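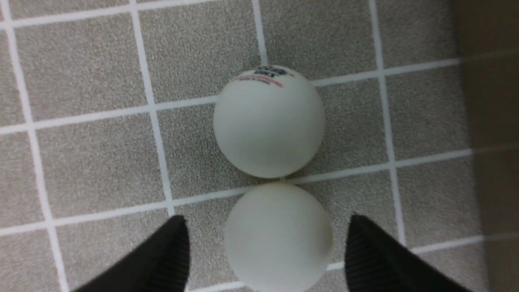
탁구공을 집으려는 브루드베리 그리퍼. 손가락 안쪽의 결이 보입니다.

브루드베리(Brudberg) 두 손가락 그리퍼 키트
공급: 드렌컴(Drencombe) 교육·연구 장비
분류: 로봇 주변장치 > 전동 그리퍼 > 소형 물체용
재고 상태: 주문 가능
페이지 최종 수정: 2021년 1월 17일

제품 소개 | 구성품 | 사양 | 예산 짜기 | 설치 준비 | 소모품 | 묻고 답하기 | 주문 안내

제품 소개

작고 가볍고 잘 굴러가는 물건을 바닥에서 집어 올리는 일, 해 보신 분은 아시겠지만 정말 재미있는 과제입니다! 탁구공은 그중에서도 저희가 제일 좋아하는 연습 상대예요. 값이 싸고, 어디서나 구할 수 있고, 조금만 잘못 건드려도 저만치 달아나 버리니까 그리퍼와 제어 코드의 솜씨가 금방 드러납니다. 공 두 개가 바짝 붙어 있으면 한층 어려워집니다. 한쪽 공을 감싸려고 손가락을 내리다가 옆 공을 밀어낼 수 있고, 그러면 방금 계산한 위치가 전부 소용없어지지요.

브루드베리 키트는 바로 그런 작업을 염두에 두고 고른 장비입니다. 검은색 손가락 두 개가 마주 보고 움직이고, 물체에 닿는 안쪽 면에 가는 결이 나 있습니다. 손가락 끝은 둥글게 마무리되어 있어 바닥 가까이 내려갈 때 모서리가 걸리는 일이 적습니다. 저희는 이 손가락 끝의 모양을 특히 좋아합니다. 사양표에는 한 줄로밖에 안 적히는데 하루만 써 보면 차이가 느껴지는 부분이거든요.

대학 실습실, 고등학교 로봇 동아리, 소규모 자동화 개발팀에서 문의를 많이 주십니다. 산업 현장의 무거운 부품을 옮기는 용도는 아닙니다. 공, 플라스틱 컵, 작은 상자, 빈 병 같은 물건을 다루는 분께 맞습니다.

구성품

기본 키트
그리퍼 본체
손가락 한 쌍(패드 부착 상태)
손목 장착판과 나사 묶음
전원·통신 겸용 케이블
육각 렌치
보정용 막대 게이지
한국어 설치 안내서(인쇄본)

선택 품목
교체용 패드 묶음
손목 카메라 브래킷(카메라 별도)
매그너슨(Magnusson) 이동식 받침대
배드니스(Badness) 제어 모듈

배드니스라는 이름 때문에 전화로 한 번씩 되물어 보시는데, 모듈 이름이 맞습니다. 그리퍼의 열림 폭과 쥐는 힘을 따로 조절하고 기록까지 남기는 작은 상자형 모듈이고, 로봇 팔 제어기에 남는 통신 포트가 없을 때 특히 쓸모가 있습니다. 팔 쪽 제어기에서 그리퍼를 직접 부를 수 있다면 없어도 됩니다. 기본 키트만 먼저 들이고 몇 달 써 본 뒤 결정하셔도 늦지 않아요.

사양

방식: 전동, 평행 개폐
손가락 수: 두 개
최대 열림 폭: 100 mm
손가락 색상: 검은색
접촉면: 결이 있는 교체식 패드
쥐는 힘: 소프트웨어로 단계 조절
전원: 로봇 팔 공구 단자 또는 별도 어댑터
통신: 직렬 통신
사용 환경: 실내, 건조한 곳
보증: 13개월

열림 폭 100 mm는 탁구공 하나에는 넉넉한 수치입니다. 넉넉하다는 건 장점이면서 숙제이기도 합니다. 많이 벌리면 위치가 조금 틀어져도 공이 손가락 사이에 들어오지만, 옆에 다른 공이 있을 때는 벌어진 손가락이 그 공에 닿을 수 있습니다. 그래서 작업 전에 열림 폭을 물체에 맞게 줄여 두는 기능이 중요하고, 브루드베리는 여기서 아주 쓰기 편합니다. 명령 한 줄로 폭을 지정하면 다음 명령까지 그대로 유지돼요.

손가락의 접근 방향도 같이 생각해 보세요. 공 두 개가 나란히 붙어 있을 때 두 공을 잇는 선과 직각이 되는 방향에서 손가락을 넣으면 틈을 비집고 들어갈 필요가 없습니다. 손목이 충분히 돌아가는 팔이라면 이 방법을 먼저 시도하시길 권합니다. 팔을 아직 고르지 않으셨다면 손목 회전 범위를 견적 비교표에 꼭 한 칸 넣어 두세요.

예산 짜기

장비 예산을 짤 때 그리퍼 값만 적어 내고 나중에 곤란해지는 경우를 많이 봅니다. 저희 상담 담당 요나탄 브로텐(Jonatan Bråten)은 신청서를 함께 검토할 때 늘 본체, 연결, 소모품, 시간의 네 칸으로 나눠 적게 합니다. 종이 한 장이면 되고, 결재를 올릴 때 설명하기도 쉽습니다.

본체
기본 키트 가격은 1,353유로입니다. 손가락 한 쌍과 장착판, 케이블이 모두 들어 있습니다. 운송비와 통관 비용은 포함되지 않으며 배송지에 따라 견적서에 따로 표시해 드립니다.

연결
장착판은 흔히 쓰는 소형 협동 로봇 손목에 맞지만, 가지고 계신 팔의 볼트 간격은 반드시 확인해 주세요. 맞지 않으면 중간판을 하나 더 끼워야 하고, 그만큼 공구 길이가 늘어나 바닥 작업에서 팔의 자세가 달라집니다. 별도 어댑터가 필요한지도 여기에서 결정합니다. 팔의 공구 단자에서 전원을 바로 끌어올 수 있으면 배선이 훨씬 깔끔해져요.

소모품
교체용 패드를 포함한 연간 소모품 묶음은 356유로입니다. 매년 꼭 사야 하는 것은 아니고, 사용량이 적은 실습실이라면 한 묶음으로 여러 학기를 씁니다. 반대로 하루 종일 반복 집기를 돌리는 연구실은 첫해부터 넣어 두는 편이 마음 편합니다.

시간
가장 자주 빠지는 칸입니다. 장착은 오전이면 끝나도 좌표 보정, 열림 폭 설정, 안전 구역 확인, 첫 시험까지 하려면 담당자 일정이 며칠은 필요합니다. 조교나 학생이 맡는다면 수업 준비 기간과 겹치지 않게 잡으세요. 1월에 들여와 새 학기 전에 준비를 마치는 일정이 여러 학교에서 무난했습니다.

받침대와 제어 모듈은 이 네 칸이 다 채워진 다음에 고민하셔도 됩니다. 예산이 빠듯하면 카메라 브래킷부터 넣고 나머지는 다음 회계연도로 넘기는 구성을 추천합니다. 손목에서 물체를 내려다보는 시야는 집기 실험에서 얻는 게 정말 많거든요!

어디에 둘 것인가

바닥에 놓인 물건을 집을 계획이라면 팔을 고정할 높이부터 정해야 합니다. 일반 작업대 위에 올린 소형 팔은 바닥까지 손이 닿지 않는 경우가 많고, 닿더라도 팔이 거의 다 펴져서 움직임이 답답해집니다. 매그너슨 이동식 받침대는 낮은 높이로도 고정할 수 있어 이런 작업에 잘 맞습니다. 바퀴 잠금을 걸고 수평을 맞춘 뒤 보정을 시작하세요.

바닥 재질도 적어 두시면 상담이 빨라집니다. 타일 바닥은 단단하고 청소가 쉬운 대신 줄눈이 있습니다. 공이 줄눈 근처에서 살짝 자리를 잡기도 하고, 비전 프로그램이 밝은 줄눈을 물체 윤곽으로 헷갈리기도 해요. 흰 공에 흰 줄눈이면 더 그렇습니다. 색만으로 공을 찾는 프로그램이라면 둥근 모양을 함께 보도록 조건을 더해 주세요. 반점이 있는 회색 타일은 흰 공과 밝기 차이가 나서 생각보다 다루기 좋은 배경입니다.

벽이나 가구 옆의 어두운 구역도 시험 범위에 넣을지 미리 정하시고요. 처음에는 밝기가 고른 자리에서 시작하고, 잘 되기 시작하면 그늘진 쪽으로 조금씩 넓혀 가는 순서를 권합니다. 조명을 추가로 사야 하는지는 그때 판단해도 됩니다.

공에 인쇄된 상표나 줄무늬는 의외로 반가운 요소입니다. 무늬가 있으면 공이 돌아갔는지 알아볼 수 있어서, 손가락이 닿는 순간의 미끄러짐을 기록 영상으로 살펴볼 때 도움이 됩니다. 무늬 없는 공과 섞어서 준비해 보세요.

첫 시험 순서

저희가 설치 방문 때 쓰는 순서를 옮겨 적습니다. 기술 담당 헬예 보스트룀(Helge Boström)이 정리했고 지금도 조금씩 손을 보고 있습니다.

비상 정지 버튼을 눌러 팔이 멈추는지 확인합니다.
그리퍼를 빈손으로 끝까지 열고 닫습니다.
보정용 막대 게이지를 물려 열림 폭 값을 맞춥니다.
손가락 끝을 바닥 위로 천천히 내려 최저 높이를 저장합니다.
공 하나를 바닥에 놓고 수동 조작으로 집어 봅니다.
같은 위치에서 자동 명령으로 다시 집습니다.
공을 하나 더 옆에 붙여 놓고 접근 방향을 바꿔 가며 시험합니다.
설정값을 저장하고 파일 이름에 물체 이름을 넣습니다.

최저 높이 저장은 건너뛰지 마세요. 손가락이 단단한 바닥을 누르면 패드가 상하고 장착판 나사가 풀릴 수 있습니다. 쥐는 힘은 가장 낮은 단계에서 출발해 하나씩 올립니다. 탁구공은 조금만 눌려도 찌그러지니 여분을 넉넉히 두시고요.

소모품과 관리

패드는 나사 두 개로 고정되어 있어 본체를 떼지 않고 갈아 끼울 수 있습니다. 결 사이에 먼지가 끼면 마른 솔로 결 방향을 따라 털어 냅니다. 바닥 작업을 하는 곳은 책상 위 작업보다 먼지가 빨리 쌓이니 학기 중에는 자주 들여다봐 주세요. 알코올이나 세정제를 쓰고 싶을 때는 먼저 문의해 주시면 패드 종류를 확인하고 답을 드립니다.

좌우 패드는 한꺼번에 교체합니다. 한쪽만 새것이면 닿는 시점이 어긋나 공이 한 방향으로 밀립니다. 교체한 뒤에는 열림 폭 보정을 다시 해야 하고요, 오래 걸리지 않습니다.

케이블은 손목이 끝까지 돌아간 자세에서도 당기지 않는지 봐 주세요. 수리 접수 중에 케이블 당김으로 생긴 문제가 꽤 있는데, 묶음 끈 위치만 바꿔도 예방됩니다.

묻고 답하기

한 번에 공 두 개를 집을 수 있나요?
권하지 않습니다. 둥근 물체 두 개를 평행한 손가락으로 누르면 서로 밀려 빠지기 쉽습니다. 하나씩 옮기는 쪽이 훨씬 깔끔합니다.

카메라도 같이 파나요?
브래킷만 취급합니다. 이미 쓰시는 소형 카메라가 있으면 치수를 보내 주세요. 맞는 브래킷 구멍을 알려 드립니다.

손가락을 직접 만들어 달아도 되나요?
됩니다! 손가락 장착부 도면을 구매하신 분께 드리고 있고, 저희도 여러분이 만든 모양을 보는 게 무척 즐겁습니다. 다만 자작 손가락 때문에 생긴 구동부 손상은 보증에서 제외됩니다.

학교 예산이라 분할 구매가 필요합니다.
본체와 소모품을 서로 다른 견적서로 나눠 드릴 수 있습니다. 품목 코드가 달라 정산할 때도 구분됩니다.

빌려 써 볼 수 있나요?
시연용 키트를 단기로 보내 드립니다. 신청이 몰리는 학기 초에는 기다리셔야 할 수 있으니 일찍 연락 주세요. 가지고 계신 팔에 직접 달아 보는 것만큼 확실한 판단 방법이 없습니다.

주문 안내

견적 요청 때 다음 내용을 적어 주시면 답변이 빠릅니다. 로봇 팔 기종, 손목 볼트 간격, 다루려는 물체, 작업 높이(바닥인지 책상인지), 필요한 선택 품목, 희망 납품 시기. 물체 사진이 있으면 함께 보내 주세요.

견적서에는 본체와 운송비, 선택 품목이 줄마다 따로 나옵니다. 예산이 줄어들면 선택 품목만 빼고 다시 발행해 드리니 부담 없이 말씀하세요. 설치 방문은 지역에 따라 비용이 다르며, 화상 설치 지원은 키트 가격에 들어 있습니다.

함께 보는 품목
브루드베리 교체용 패드 묶음
손목 카메라 브래킷
매그너슨 이동식 받침대
배드니스 제어 모듈

견적 요청 | 시연 키트 신청 | 설치 안내서 내려받기 | 목록으로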